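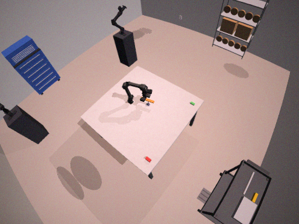
Fig. 2. Rendered room with a white-topped table. Note the soft shadows on the tabletop.

Unit 2 – Light and Surface Color in Interiors

Readings: Torkance handout, sections on paint and daylight. Bring your swatch cards.

Matte paint scatters light in all directions. Gloss paint sends much of it off at one angle, so a gloss wall shows bright patches that move as you walk past.

Light reflectance value (LRV) runs from 0 for black to 100 for white. A dark wall gives little light back to the room, and more lamps are needed to reach the same level at desk height.

Shadow edges depend on the size of the source as seen from the object. A bare bulb gives a hard edge. A wide window or a lit ceiling gives a soft one.

Floors tint the lower walls. Check this in the Radelier reading room – stand by the door and look near the baseboard.

Exercise: choose one wall in Rudd 257. Estimate its LRV by eye, then compare with the swatch card. Write up both values and hand in by May 23, 2007.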